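The shirt that is meant to last

The claim on the swing tag was simple enough. Buy one good T-shirt, pay three times the usual price, and you will not need another for years. I have now read some version of this from four different labels, and I have yet to see one of them put a number on "years".

Ferkow, which sells its plain cotton tees for 70 pounds, says its fabric is "made to be kept". Imness prefers "forever basics". Neither would tell me how long forever is. A spokesman for Imness, Getachew Ambaye, said the firm did not want to "reduce quality to a figure", though it had no trouble doing so at the till.

Lăcrămioara Ilie has spent most of her working life mending and altering clothes, and she is not easily impressed by cloth. She turned a Ferkow shirt inside out on her lap and went straight to the shoulder seam. Decent thread, she said. Tidy stitching. The collar would go first, as collars do, and after that the underarms. "It's a nice shirt. I've seen nice shirts for a lot less."

Blue short sleeves, and a good many creases. 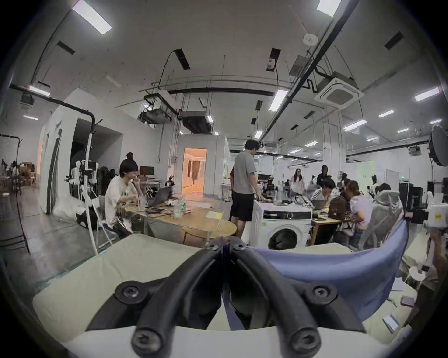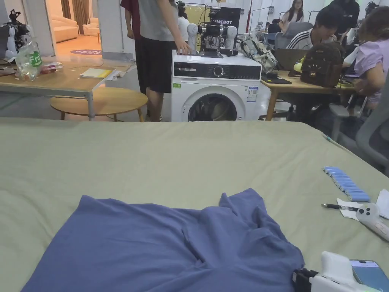
So does a dearer T-shirt last longer? Sometimes, but the price on its own is a poor guide, and how you wash and dry it may matter just as much.

Ilie's advice is dull and cheap: cool wash, inside out, no tumble dryer. Ataberk Kozan, who used to buy jersey for Hermans before the shop closed its menswear floor, agrees with her and goes further. Weight is the great red herring, he told me. Customers pinch a thick shirt and assume it is strong, when a heavy knit made from short, weak fibres will pill and go baggy as readily as a thin one. He reckons the trade has known this for decades and has been happy to let people go on pinching.

The labels answer that they pay for better cotton. Perhaps they do. I asked Ferkow where its cotton was spun and got a page about values.

Bezawit Tekleab bought 3 of the shirts in June and has kept the receipts. Two are fine. The third has a hole near the hem, and she is waiting to hear whether "made to be kept" covers it.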